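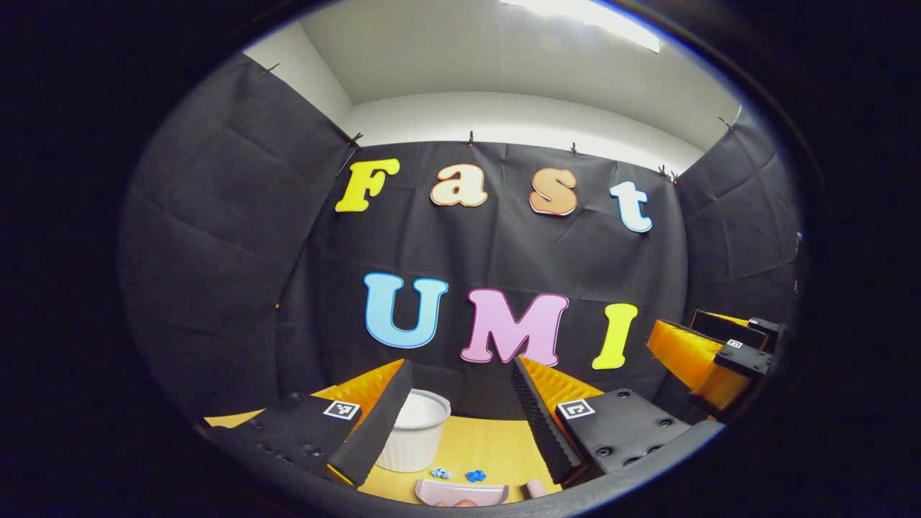 Rundex 2 review: good at replay, shaky on everything it charges extra for

I have been promised a tool that "just sorts out" demonstration data so many times that I now open the box expecting to be let down. Rundex is the latest. It takes video from hand-held grippers, works out where each gripper was at every moment, lines the two hands up in time and spits out a dataset you can train a policy on. Jultari, the firm behind it, sells a seat for 985 euros a year. Planning and auto-labelling cost more.

We ran it at Irholm for most of the winter on two-handed tabletop work. Small things in and out of dishes, sweeping up with a dustpan and brush, that sort of job. Our set came to 3334 demonstrations. The import took a weekend, and I lost the first night of it to a file path with a space in it. The error message said "bad input". Thanks.

Tracking first. Rundex reads the square markers on the fingers to get the opening width, and uses the rest of the view to place the gripper in the room. With the markers in plain sight the width trace is clean and I have no complaints. Turn the wrist so one marker slips out of view and the software guesses. It guesses smoothly, too, so the plot looks lovely and you have no idea anything went wrong until the arm closes on thin air. There is a confidence column in the export, but it is switched off by default and the manual gives it a single line.

Time alignment between the left and right hands is better than I expected. I checked it by hand on 84 clips and found nothing I would have moved. That alone saved us more hours than I care to admit, given the script we had before.
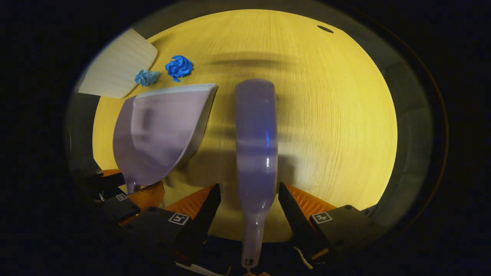

Reading time: 3 minutes

Sweeping was where I stopped being polite. A dustpan and brush is a fair test for any perception tool: the pan is see-through enough to confuse a segmenter, the crumpled paper changes shape depending on where you stand, and both hands matter. The auto-labeller put the pan and the table in one mask over and over again. It had no trouble with the darker blue paper and kept dropping the pale one. You can fix masks by hand, though the editor forgets your zoom level each time you step forward.

The planner add-on I would skip outright. It claims to cut a demonstration into sub-tasks and retime them for your arm. On ours it chopped single brush strokes into pieces and then slowed each piece down to a crawl. Veerle Verbruggen at Van Acker had better results with pick and place, and I believe her, but her tasks have obvious stops in them. Ours don't.

Support answered within a day, mostly to tell me that a fix was planned for July.

Buy the basic seat if you have two hands' worth of video and no patience for syncing it. Turn on the confidence column before you do anything else. Leave the extras alone until there is a trial version, and keep your old export script somewhere safe.

Tested on version 2, Linux only. Licence paid for by us.

Posted 23 Feb 2023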